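Can a robot put groceries away in drawers yet?

Posted 14th October in Home Automation

My mother has trouble with low drawers. Is there anything I could buy that would put snacks and bottles away for her?
Marilou Galang

Not to buy, no. I helped at Salleo for 13 months and we had two arms on a table doing that sort of job. Picking up a box is fine. Pulling a drawer by a bar handle and not dragging the whole cabinet along is harder. Ours was slow too.
Iida Kallio

get a vacuum one, they work great
Plukside

Vacuums don't do drawers. I'd put pull-out shelves at waist height and look again in 5 years.
Agbayani 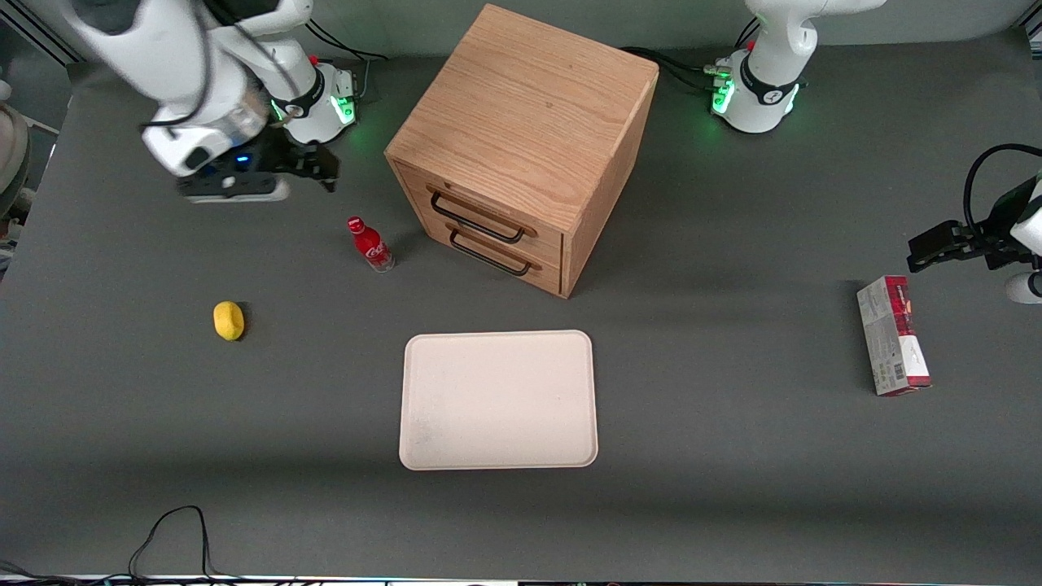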